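How to Cite a Reference Book Entry in Your History of Science Paper

Entries in biographical dictionaries and subject encyclopedias are cited differently from ordinary books. The steps below follow the style used in our survey course. If your instructor has handed out a different sheet, use that one.

1. Find out who wrote the entry. Many signed entries give the author's initials at the end, with a key in the front of volume one. In the Mudden set the key is at the back of volume 8.

2. Write the author's last name first, then the title of the entry in quotation marks. Copy the title as printed, even if the person is listed under an odd spelling.

3. Add the title of the whole work, the editor, the edition and the volume. 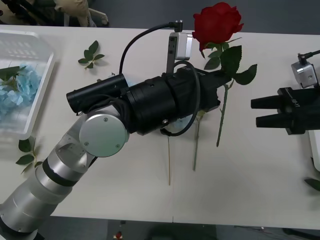 4. Give the page numbers for the entry only. A long article may run over many pages, so check where it really ends. Bibliographies at the end of an entry count as part of it.

5. Finish with the publisher and year. Use the year of your edition. The first printing goes in a note if it matters to your argument.

A finished citation looks like this:

Munasinghe, Sajib. "Lens Grinding." In Mudden Companion to Early Instruments, edited by Knut Schwerdtfeger, 2nd ed., vol. 3, 154-157. Reuter, 2009.

For an unsigned entry, start with the title and leave the rest in the same order.

Online versions

If you read the entry on a website, add the address and the day you looked at it, for example: Accessed April 4, 2019. Page numbers can be left out when the site doesn't show them.

Shortened notes

After the first full note, use the last name, a short title and the page: Munasinghe, "Lens Grinding," 156.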